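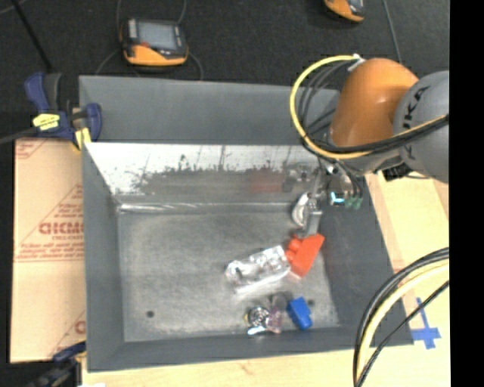 Brolano Steel Storage Bin, Large

Item no. 2976
Sold by Undeo Workshop Supply

Overview
Specifications
Care
Shipping
Reviews (3)

The Brolano is an open-top steel bin for parts, offcuts, hardware and anything else too heavy or too sharp for a plastic tote. It is made for shops, garages, barns and stockrooms where bins get dragged, dropped and filled past the point where they should have been.

The body is folded from sheet steel and welded at the corners. The top edge is rolled over on all four sides so you can pick the bin up without gloves. There are no wheels, no lid and no printed labels. If you want a lid, the Khoury drop-on cover fits this size and is sold separately.

We have carried the Brolano since we moved to the Tosamport warehouse, and it is the bin we use in our own packing area. The only change in that time is the handle, which used to be riveted and is now welded.

Choosing a size

The large bin is meant to stay in one place. Once it is full of bolts or castings it will take two people or a pallet jack to move it. If you need to carry parts from one bench to another, order the medium and make two trips.

For long stock such as threaded rod or pipe, look at the Brolano trough instead. Rod will stick out over the top of this bin and can tip it when it is nearly empty.

Specifications

Material: mild steel sheet, powder coated or bare
Corners: full-length weld, ground on the outside
Rim: rolled, closed hem
Handles: two, welded, one on each short side
Load limit: 300 lb, evenly spread
Stackable: yes, up to three high when loaded
Lid: not included
Assembly: none

Finish

Powder coat is the standard finish and comes in gray or green. It will chip on the inside if you throw metal parts into it. The chips don't affect the strength of the bin, but bare spots can rust in a damp building.

Bare steel costs less and ships with a thin coat of oil. Wipe it out before first use. Buyers who plan to weld brackets or dividers to the bin should order bare steel, because the coating has to be ground off first and the fumes from burning it are bad for you.

Care

Empty the bin completely once in a while and sweep out the filings. Grit left under parts holds moisture, and that is where rust usually starts. Surface rust comes off with a wire brush or a nylon pad. Wipe with light machine oil afterward and let it sit overnight before putting anything back in.

Do not use muriatic acid or pool chemicals to clean the bin. Do not store wet salt, fertilizer or battery acid in it. For dried paint, a putty knife works better than solvent.

Dents in the side walls can be knocked out with a rubber mallet from the inside. A dent in the rim is harder to fix. If the rim is bent far enough that the bins won't stack level, stop stacking that one.

Shipping and returns

Bins ship flat on a pallet, nested, with cardboard between them. Orders of 8 or more go by freight and need someone on site to sign. Check the corners before you sign and write any damage on the delivery slip – the carrier will not accept a claim without it.

Unused bins can be returned within 30 days. We don't take back bins that have been drilled, painted or welded.

Our warehouse closes for one week in July for stock count. Orders placed that week go out the week after.

Reviews

Roy Fothergill
Bought four for the scrap side of the shop. Heavy, square, no sharp edges on the rim. One showed up with a scratch in the coating and I didn't bother sending it back. Wish the green was a little darker.

Elżbieta Gajewski
We use ours for door hinges and closers. It holds more than I expected and the handles are wide enough for work gloves. The lid is a separate purchase and the price of the lid is a bit much for what it is. Four stars.

Tahira Bangash
Ordered bare steel and put in two dividers. Welded up fine. The oil they ship it with gets on everything, so open it outside.

Questions about quantity pricing or custom sizes go to Gunvor Backlund in the sales office. Please include the item number and your ZIP code.

Page updated 2 Feb 2024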